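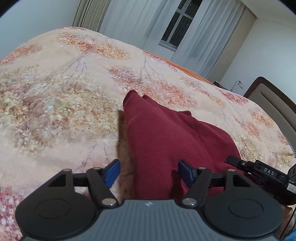 Loretta Oyelaran picks up on the first ring and tells me I have until her rice is done. She ended up giving me most of the afternoon, and I'm pretty sure the rice suffered for it, but that's how talking to Loretta goes. Anyone who watched Drorkura Mornings during the years she co-hosted it already knows this. She'd start a weather toss and end up in a story about her aunt's wedding, and you could hear the floor crew laughing.

She's been off the air since January. Her new talk show, Devadiga, starts taping next month for Prerance, the streaming channel that seems to be buying every daytime host who isn't nailed down. And I wanted to know about the part in between, the months when she legally couldn't sit in front of a camera and say good morning to anybody.

"Oh, the beach," she says, and groans. "That's what they call it, you know. You're on the beach. I live four hours from a beach."

For those of you who don't follow the business side (I barely did before I started writing this column), a lot of on-air contracts come with a stretch of time after you leave when you can't work for a competitor. Loretta's was six months. She signed it when she first got the co-host job, signed it again at two renewals, and says she never read it closely any of the three times.

"I was looking at the money and I was looking at the hair and wardrobe allowance," she says. "In that order, okay, I'm not a monster. Then there was this page near the back and my eyes just slid right off it. Kiros says everybody's eyes slide off it. He says they must use a special ink."

Kiros is Kiros Admasu, her agent, and he came on the call for a little while. He's a lot quieter than she is. I asked him if the ink thing was true and he said no.

"It was plain language," he told me. "I walked her through it at the second renewal. She was eating a burrito."

"I was eating a burrito," Loretta agrees.

So how did she leave? There were plenty of rumors, and I'll admit I passed along one or two of them here. The one I heard most was that she and her co-host, Karthikeyan Varma, had stopped speaking off camera. She laughs so hard at this that she has to put the phone down.

"Karthik? He drove my kid to band camp in July! No. We fought about the thermostat. I like a studio cold and he dresses like it's the Arctic. If that's a feud then I'm feuding with my whole family."

I called Varma later, because you have to, and he backed her up on all of it, including the thermostat. He's still on the show with a rotating set of guest hosts, and he sounded a little worn out by the rotating. "You spend years learning when one person is going to breathe," he said. "Now it's a new person every few weeks, and I talk over all of them. I get letters."

What happened, the way Loretta tells it, was a schedule change. The station wanted to pull the show's start from six back to four-thirty and add a second weekend edition. Her deal was up for renewal, and the offer came in at the same salary with the new hours. She asked for more money. Then she asked for the same money and the old hours. Then, she says, she asked for a week to think about it, and that was the one they said no to.

"That one hurt my feelings," she says. "The money, fine, that's business, somebody has a spreadsheet. But a week? I gave them my whole thirties."

I asked the station about this and got a polite two-line email thanking her for her service and wishing her well. They didn't get into the hours, and I didn't really expect them to.

Her last show was a regular one. There was no montage, and she wasn't allowed to announce it. She did a segment on freezer soups and one on a high school robotics fundraiser, said see you tomorrow out of pure habit, and then sat in her car in the garage until the parking attendant knocked on the window to check on her. Viewers found out the next day from a line on the station's website. After that came the mail.

"I got 158 letters. Paper letters! With stamps! My mother counted, I didn't count, she made piles on my dining table. Some of them were mad at me. One lady said I had abandoned her at breakfast, and I wrote her back four pages."

Did she write back to all of them? She got through 127, she says, and she knows that number because her mother kept crossing them off on the back of a calendar. The rest are in a shoebox and she's working on it. If you wrote to her and haven't heard back, she asked me to tell you that you're in the shoebox.

Money was tighter than people assume. This is the thing I kept wanting to ask and kept chickening out of, and she brought it up herself. Everyone figures that if you're on TV and you get benched, somebody's paying you to stay home. Sometimes they are. Loretta's contract paid her 60 percent of base for the first half of the six months and nothing at all for the second half, and base didn't include the allowance or the fees for hosting parades and ribbon cuttings, and those had been a bigger chunk of her income than she'd ever added up.

"So I'm home, I'm on a little more than half, and then I'm on zero. And I can't go cut a ribbon, because there might be a camera at the ribbon. I called Kiros and said, can I do my cousin's quinceañera, can I hold a microphone at a quinceañera? He had to go check."

"I did check," Admasu says. "It was fine so long as it wasn't streamed."

She did the quinceañera. She also took an accounting class at the community college, cleaned out closets, repainted a bathroom and then painted it back, and went to bed at eleven at night like a normal person for the first time in years. She'd been getting up at 2:50 every morning. For weeks she still woke up at 2:50, wide awake with nowhere to go, and she'd lie there doing the traffic report in her head.

It was during the zero months that she met Hema Mudaliar. Mudaliar runs daytime for Prerance, and before that she produced cooking competitions at a company called Zolach, which some of you will remember for the one with the blindfolds. They'd been seated together at a fundraising dinner and spent it talking about knees, since they'd both had surgery on the same one. No mention of a show. Mudaliar called the following week, and Loretta put her straight through to Kiros.

"I was so careful," she says. "I'd learned my lesson. I said I can't negotiate with you, I can't have a coffee with you, I can't know what your logo looks like. Talk to my burrito guy."

Technically, Admasu explained to me, she was allowed to have conversations and even agree to terms, as long as nothing was announced and she didn't appear anywhere until the six months ran out. Loretta preferred not to test it. They signed the week after the clause expired.

This time she read everything. She read it out loud, at the kitchen table, to her mother and to her friend Hacer Yüksel, who wrote for her at Drorkura and is coming along to be head writer on the new show. It took an entire evening. Yüksel told me she's never been so bored in her life and that they caught a mistake on page nine, where the show's title had been spelled two different ways.

And the noncompete? There's still one in there. It's shorter, though, and it pays full salary the whole way through, and there's a carve-out for what the contract calls "private family functions." Loretta is very proud of the carve-out. She asked for it herself.

I had to ask where the name Devadiga came from and she wouldn't tell me, except to say it's going to be in the first episode and that Hacer cried. The show will be an hour, four days a week, with one long guest and no panel. She doesn't want a panel. She's had offers to be on panels and says it's like trying to merge onto the freeway for a living.

Is she nervous? "I'm nervous about the clothes," she says. "Morning clothes are one thing, everybody's in a bright solid dress with a sleeve. What do you wear at two in the afternoon on somebody's phone? I've asked three people and I got three answers, and one of them was a jumpsuit."

She'd love to have Varma on as a guest. His contract won't let him appear on a streaming competitor without written permission, and he's put in the request. He told me he hasn't heard back yet. Loretta told me he'd better bring a sweater.

Taping starts in the morning, by the way. Ten o'clock call. She asked for nine and Mudaliar talked her out of it.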